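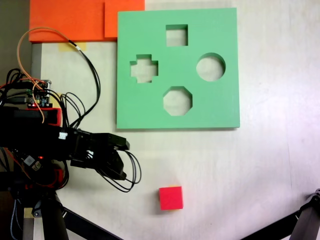
型はめの台と赤いキューブ、左が卓上アーム

最終更新:2025年1月8日
カテゴリ:見学・公開デモ > 安全点検 > 卓上アーム

公開デモ当日の点検表に、私のコメントを書き足したものです。会場はGrellsideの見学室、アームの制御まわりはPuvineの構成のまま、見学の受付と誘導はIstanoのほうにお願いしました。10月の公開日に使った表がもとなのですが、あのときは「良」の字しか書いていなくて、あとで読んでもなんのことやら……という反省があり、今回はだらだら書いています。項目は9つ。判定は「良」「手直し」「保留」のどれかです。

□ アーム台座と支柱の固定
判定:良
台座を手で軽く押してみて、がたつきなし。支柱の脚も開ききっていました。ここは毎回すんなり終わるので、つい流しがちなんですよね。自分への注意として、締め付けのつまみは目で見るだけで済ませず、必ず指で触ること。前に緩んでいたのもつまみでした。

□ 可動範囲に余計な物がないこと
判定:手直し
やってしまいました。前の日に使ったペンとテープの芯が置きっぱなし。見つけたのが開場前だったからよかったものの、けっこう焦りました。片付けたあとで、電源を入れる前にアームを手でゆっくり端から端まで動かして、何にも触れないのを見ています。台とキューブの位置は、この確認がすんでから決めるほうが早いです。先に並べると結局どかすことになるので。

□ ケーブルの引き回し
判定:手直し
黒い束は関節のところで輪になって垂れるので、曲げたときに指のほうへ回り込まないか、いちばん時間をかけて見ます。今回は輪が大きすぎる気がして、束ねる位置を少し根元に寄せました。根元から横に延びるオレンジと赤の線は低いところを通っているぶん引っかかりにくいのですが、台を動かすときに踏みつけやすい! 台は持ち上げて動かす、引きずらない。説明役の人にもそう伝えました。

□ 非常停止
判定:良
動作中に2回押して、どちらも止まりました。復帰の手順を書いた紙が去年の版のままだったので差し替え。押しボタンの置き場所は説明役の利き手側にしてあります。説明役が交代したら置き場所も変える、というのを口で言うだけにしていたので、引き継ぎの紙にも一行足しました。

□ グリッパーの開閉と把持力
判定:良
指先に欠けなし、開閉の音もいつもどおり。力の設定は弱めから始めています。見ている方はどうしても「もっと速く」とおっしゃるし、私もちょっと見せたくなるのですが、公開日は遅い設定で通します。落としても軽い物しか使わないので、落下そのものはあまり心配していません。むしろ落ちた物を拾おうとして手が出るのが怖い。
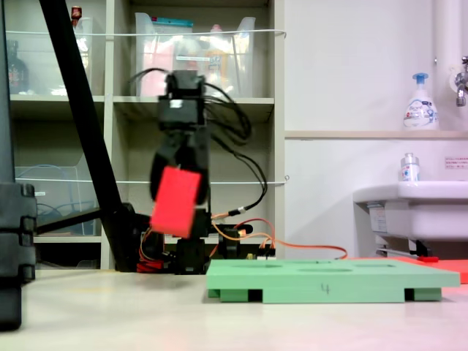
そこで落とした物の扱いを決めました。拾うのは停止してから、拾うのは説明役だけ。見学の方には「落ちてもそのままで大丈夫ですよ」と先に言っておきます。言っておくと本当に手が出なくなるので、朝の挨拶に入れてしまうのがおすすめです。お子さんには、置くのに失敗したらみんなで「もう一回!」と声をかけてもらう係をお願いしたら、たいへん盛り上がりました。

□ 台とキューブの状態
判定:良
型はめの台は角と穴の縁を指でなぞって、ささくれがないか確認。くぼみのある台は脚が浮いていないかを見ます。番号を手書きした台は、書いてある面を手前に向けるのがうちの流儀で、向きが違うと説明の順番が狂います(安全とは関係ないのですが、ここに書いておかないと毎回聞かれるので)。キューブは小さいものがあるため、小さなお子さんの組では手渡しで触ってもらう時間を取らないことにしました。

□ 水まわりとの距離
判定:保留
流しの近くで動かすのは、やっぱり気になります。デモ中は蛇口を使わない、手を洗いたい方は廊下の洗面所へ、という運用で今回は乗り切るつもり。ただ、流し側に立つ人の袖や荷物までは見きれません。Escobedoの設備担当に衝立の相談を出していて、返事待ちです。返事が来たらここを書き直します。それまでは始める前に流しのまわりを拭く、を手順に入れておきます。

□ 見学者の立ち位置
判定:手直し
床の目印が薄くなっていたので貼り直しました。目印からアームまでは大人の足で約3歩。近いと感じる方も遠いと感じる方もいらっしゃいますが、前に出たくなるのは決まって何かをつかむ瞬間です。リハーサルで私も一歩出ていました(笑)。説明役は見学の方のほうを向いて話すこと。アームに見とれて背中を向けてしまうと、横から近づく人に気づけません。車いすの方がいらっしゃる組は、前の列を先に空けてからお通しします。

□ 終了後の片付けと電源
判定:良
待機姿勢に戻してから電源を落とす、の順番。姿勢を戻さずに切るとアームがすとんと下がることがあるので、片手を添えられる人がもうひとりいると安心です。コンセントは最後。キューブは箱に戻して、足りないものがあれば床を見ます。だいたい棚の下に転がっています。

全体のコメント
午前は3組をお迎えしました。入れ替えのあいだに水を飲む時間もなくて、次はもう少し間を空けたいところです。質問がとにかく多くて、うれしい悲鳴でした。よく聞かれたものをひとつ書いておきます。次に説明役をする方、よかったらそのまま使ってください。
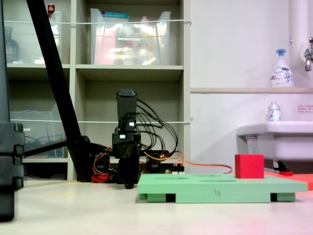
デモの途中で見学の方が目印の内側に入ってしまったら、どうすればいいですか。

まず非常停止を押して、それから声をかけてください。声をかけて下がってもらうのを待つ順番だと、そのあいだもアームは動いています。止めたあとは、立ち位置に戻っていただいたのを見てから復帰の手順に入ります。流れが切れるのを気にする説明役の方が多いのですが、「今ので止まる様子も見ていただけましたね」くらいで軽く続ければ大丈夫です。

次回までの宿題
・衝立の返事を確認する(Escobedo)
・ケーブルを束ねる位置に印をつける
・床の目印をもっと剥がれにくいテープに替える
・受付で渡す案内に、落ちた物を拾わないでくださいの一文を入れる(Istanoに依頼済み)
・Puvineの設定画面で、公開日用の遅い設定に名前をつけて保存しておく

直したところがあれば、消さずに下へ書き足してもらえると助かります。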